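Nemisier – a meteor watch log for people who lie on their backs

README, last touched June 13, 2019

Hi! Nemisier is a small data set of meteor sightings I've made by eye, plus a little script called Stimier that turns the raw notes into a table. I started it for myself, a friend asked for a copy, then somebody asked him, so now it gets a README.

What's in the folder

sightings.csv – one row per meteor
sessions.csv – one row per night out
notes/ – my typed-up scribbles, spelling left alone
stimier.py – reads notes/, writes the two files above

There are 21 sessions in this version and 200 meteors. A good chunk of those come from one very cold November night when the Leonids behaved better than I expected and I stayed out until my pen quit. Please don't read that bump as anything special about the year. It was a clear sky and a stubborn person, that's all!

Columns in sightings.csv

session – matches the number in sessions.csv
time_local – to the minute, 24-hour clock
mag – my guess at brightness, in whole steps (smaller is brighter, same as for stars)
shower – LEO, PER, GEM, or SPO for a sporadic, meaning I traced it back and it didn't come from any radiant I knew
train – yes or no, did it leave a glowing streak behind
where – the constellation it crossed, or the one it ended in if it crossed two
sure – 1 to 3, where 3 means I'd bet lunch on it

Columns in sessions.csv

session, start, end, site, limiting_mag, cloud, breaks. The limiting magnitude is the faintest star I could hold steadily, checked at the start and again at the end if I remembered. Cloud is a percent of the sky I was facing, so 100 means I packed up. Breaks are minutes spent not looking up (cocoa, mostly).

Sites

I use two. Widmer is the field behind the old feed store, nice and dark to the south, with a town glow low in the west. Deltley is a gravel pullout up the hill with a better horizon, but cars come by and wreck your night vision, and then you have to wait for it to come back. I don't log anything in those minutes and I add them to breaks. Mornings are better than evenings at both places – you're on the front side of the Earth by then, running into the stuff instead of having it catch up with you – so most sessions start after midnight.

How I do it

Lie flat, feet toward the darkest part of the sky, look halfway up and don't stare at the radiant. Meteors near the radiant look short and stubby, and the long pretty ones show up farther out. I keep a red light on a string and write without looking at the page, which explains the state of notes/. Before each session I give my eyes twenty minutes in the dark. Don't check your phone. I've checked mine, and you can see it in session 11, where there's a sad empty half hour.

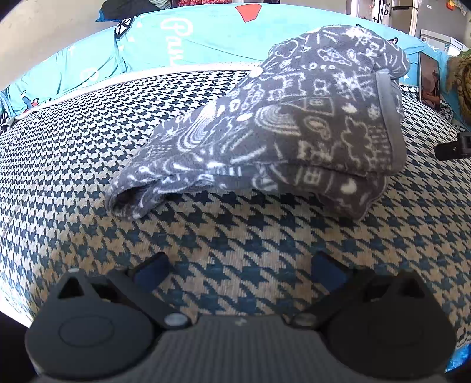
Zakhar Mykhailiuk wrote to me that the magnitudes look too bright by half a step or so, and that I probably skip the faint ones when I'm tired. He suggested comparing each meteor with two named stars right away, one brighter and one fainter, and writing the stars down along with the guess. I think he's right. The newer notes do that, the older ones don't, and I haven't gone back to fudge the old numbers.

Known problems

Session 4 has the clock set to the wrong side of the daylight saving change. Stimier fixes it on the way through, the raw note doesn't.
Two Perseids may be the same Perseid. I wrote it down twice with different spellings.
A slow orange one in session 9 could have been a satellite breaking up. It's in as SPO with sure = 1.
Stimier chokes if a note has a tab in it. Use spaces!

Running it

Put your notes in notes/, one text file per night, and type python stimier.py. It needs Python 3 and nothing else. It overwrites both csv files without asking, so keep a copy.

Using the data

Go ahead, for anything you like. If you work out hourly rates, please correct for limiting_mag and take out the breaks, or you'll make my skies look worse than they are. Thanks to Vinzenz Baumgartner for the parsing code and for the loan of the red light, which I still have.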